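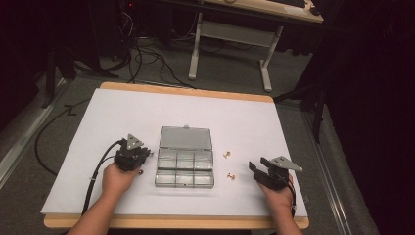 Speaker notes: The Zokidley survey launch and the fishery patrols
Flora Carnegie
Talk to the local history society, 8/17/25

Slide 1. Title
Wait for the lights. Say that the talk is on one small vessel and the work she did in peacetime, and that there are no battles in it. Questions at the end, please, except for anyone who can't hear.

Slide 2. What she was
Zokidley was built as a survey launch and handed over to fishery protection two years later. Steam, single screw, one light gun forward. She displaced 221 tons. Her crew lived forward and the officers aft, with the chartroom between them. The chartroom stayed after the survey gear was landed, and it was later used for storing confiscated nets.

Explain fishery protection briefly. Naval vessels checked that foreign boats kept outside the limit, settled quarrels over cut gear, and towed in anyone in trouble. It was dull work in bad weather. Officers did not ask for it.

Slide 3. The chart
Point out Stunier bank, then the shoal water to the north. Most of the trouble was here. The trawlers wanted the edge of the bank and the line boats had been working it for longer. Neither side marked their gear well.

The depths on this chart are the ones Zokidley herself took in her survey days. Her later captains were using their own ship's soundings.

Slide 4. Lieutenant Nørgaard
He had come over from the merchant service and spoke the language of half the boats he was stopping. His reports are short. Read the February one aloud, slowly:

"Boarded two. Papers in order on the first. Second master had no papers and offered fish. Declined fish. Escorted to harbour."

Pause. Then read the line he added underneath: "Crew disappointed regarding fish."

Slide 5. The Esow affair
This is the longest part. Allow extra time.

Esow was a steam trawler found inside the limit in thick weather. Her master said he was lost. Nørgaard measured the distance by lead line and by the bearing of the light, and got 400 yards inside. The master got 100 yards outside, using the same light. Both log books survive and I have seen both.

The court believed the navy. The fine was paid by the owners and the gear was returned, which was unusual. The local paper was angry with the court for being soft and angry with the navy for being late.

Mention that I can't say who was right. The light was rebuilt further along the point afterwards, so the bearings can't be taken again from the same spot.

Slide 6. Daily life on board
Coal dust in everything. Bread went stale by the third day out. The cook's account book lists a great many onions. Men were paid a small extra sum for boat work, and there was an argument every month over what counted as boat work.

If running late, skip to slide 8.

Slide 7. Refit
New boiler, new boats, wheelhouse closed in at last. The dockyard billed for a mast that was never fitted.

Slide 8. The end
Paid off, sold, and used as a coal hulk. Broken up where she lay. Her bell was sold separately and I have not traced it. If anyone in the room has a lead, please see me by the tea table.

Sources are on the handout. The dockyard letters are not catalogued, so ask for them by the box.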